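Limcombe Hall kitchen: walk-round checklist with comments
Inspected by Fitriani Liew, October 3, 2020. Previous visit in May by Danang Govindasamy.

1. Extinguisher in date, pin and seal intact
Yes. Tag no. 2644. Danang's sheet says it was moved closer to the door. I measured, and it is where it always was.

2. Fire blanket within reach of the stove
Marked "yes" last time. You have to lean over the back burner to get it. I'm changing that to NO until it's moved.

3. Work surfaces smooth, no splits or lifted edges
Pass, for now. I'd like to know who decided a wipe with oil counts as "resealed." Ask Rafia Jadoon for the receipt.
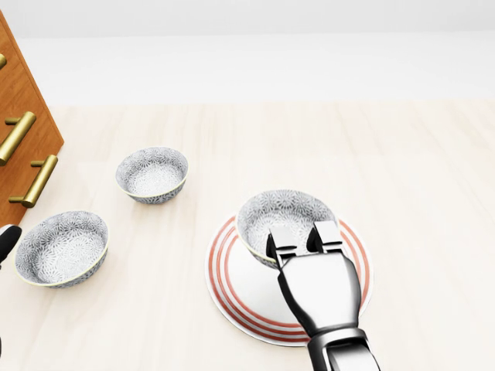

Item 3. Light wood top, with bowl and striped plate.

4. Plates and bowls free of chips
The form wants a tick for the whole set. I don't believe anyone checks the whole set. I ran a thumb round the rims on the top shelf and threw out 2. The rest get a "not checked," whatever the last sheet claims.
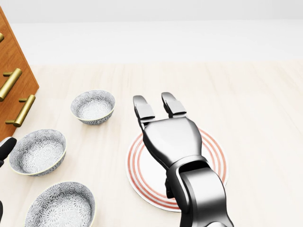
Chipped pieces go in the bin the same day. They don't go back on the shelf "for staff use," as Teguh Siregar's note suggests.

5. Hot water at the hand sink
Slow. It got there after 40 seconds. The Zenov heater is supposed to be instant, according to the leaflet. Fail, and call Breltstead under work order 1669.

6. Outlets and cords
Kettle cord fine. Toaster cord taped near the plug. Tape is not a repair. Unplugged and labeled.

7. Exit clear
Clear while I was there. I've heard it isn't on delivery days, so I'll come by unannounced.

Open items: 2, 4, 5, 6.
Copy to Rohani Wibisono.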